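The Laundry at Rorside

Notice to residents of the Rorside building, Hernola district, concerning garments left unclaimed.

The linen service of this building has, in accordance with the house rules, received the contents of room 302. The former tenant departed in July and left no forwarding address. The contents consisted of a bed, a lamp, a quantity of letters that the service is not authorized to open, and clothing. Under the rules, clothing must be washed, folded and held until it is claimed. No period is stated. The service has twice requested that a period be stated and has twice been referred to the rules.

The clothing was washed in two loads. It was then carried to the folding room, where the tables had been covered for the season. Work began with the larger items. A red garment was folded first and placed on the white cloth, and a green shirt was laid over it. Next came the blue and white stripes, and then the lime-green shirt, which had a button missing at the cuff. The button was entered in the register as absent.

The lavender T-shirt was left until late in the afternoon. It did not belong with the others. The remaining clothes were of one size, and this was of another, and the register has no column in which such a thing may be noted. It was entered under Remarks.

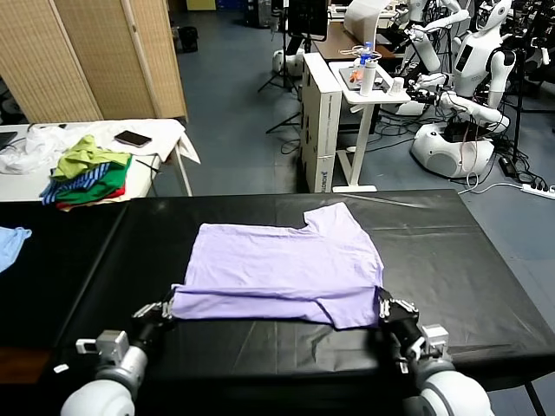
The lavender T-shirt with its hem turned up, folding room, Rorside.

The approved method is the Drevent fold. The garment is laid flat and the hem is brought up in a band. The sleeves are turned in, and the whole is closed in three. The method was adopted from the laundry at Kolev, where it is said to have been in use before the flood, and it produces a parcel that will stand on a shelf for years without slipping.

The fold was completed as far as the hem. At that point it was observed that the creases in the cloth did not come from the wash. They ran across the shirt in soft lines, as they do when a thing has been kept under a pillow - or held for a long time in two hands. The service pressed them with the flat of the palm. They returned. They were pressed again, and again they returned, and at six o'clock the lights in the corridor were turned down.

The rules require that a garment be free of creases before it is shelved. They do not say what is to be done with a garment that declines to be.

The lavender T-shirt has therefore been placed on the shelf as it is, on top of the others, with the hem turned up. The shelf is beside the door and may be visited between eight in the morning and noon. Any person who recognizes the shirt is asked to come in and say so. Proof of ownership is required for all other items. For this one the service will accept a description of how it came to be creased.

The letters are on the shelf below.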